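Old desktops get a second life at the Skundby repair hall 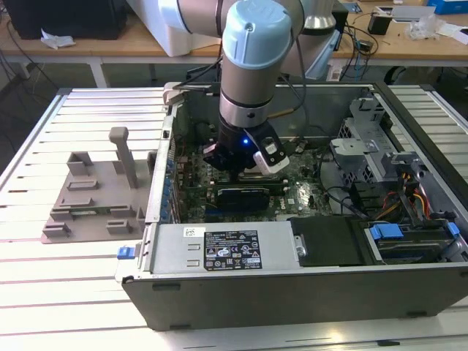 A Dell desktop on its side on the workbench, with the side panel off and the green motherboard showing.

If you have an old desktop computer sitting under the stairs or at the back of a closet, holding up a box of Christmas lights, the good people at the Skundby repair hall would very much like to hear from you. Their spring collection opened in May, and it has already brought in over 200 machines from homes, offices and a couple of schools, with more coming through the side door most mornings.

The collection is run together with Nemska, the secondhand shop on the other side of the parking lot, and the idea is a simple one. Computers that can be made to work again are cleaned up, fitted with whatever they are missing and passed on to families and students in town for $40 apiece. The ones that are past saving are taken apart, and their useful pieces go onto the shelves in the back room until another machine needs them.

Most of what comes in is the plain gray office tower, the sort that spent years humming away under a desk at an insurance agency or a dentist's front counter. They may not be much to look at, but the hall is very fond of them, and for good reason! The side panel comes off, the case is laid down on the bench, and there is the whole inside of the thing laid out in front of you, with the motherboard in the middle and the power supply in its own corner. Many of these office models also have colored latches on the parts that are meant to be moved, and newcomers to the hall are always glad to see them, having usually arrived expecting a long afternoon with a very small screwdriver.

Memory and drives are what the hall runs short of most often, so donors are asked to leave them in place if they can. Anyone worried about old letters, tax papers or family pictures may ask for the drive to be wiped while they wait, and there is a coffee pot and a decent row of chairs by the window for just that purpose. Power cords are welcome too, and so are keyboards and mice, provided the keys are all there. Printers, sadly, cannot be taken this time, as the back room is still full of the ones from last year.

A new set of shelves is going up to help with the crowding, paid for by a grant from the Kabbaj fund, and once it is in place the parts will be sorted by kind and labeled, which everybody who has ever dug through the old crates for a matching power supply will be happy to hear. The first 12 finished computers have already gone over to the Tretent reading room, where they are set up along the back wall and free for anyone to use during opening hours.

Drop-off is at the side entrance of the hall, 218 Mill Road, from 10 in the morning until 4 in the afternoon. Please ring the bell and give it a minute, particularly around lunch. If your computer is too heavy to carry in from the car, stay where you are and somebody will come out with the cart.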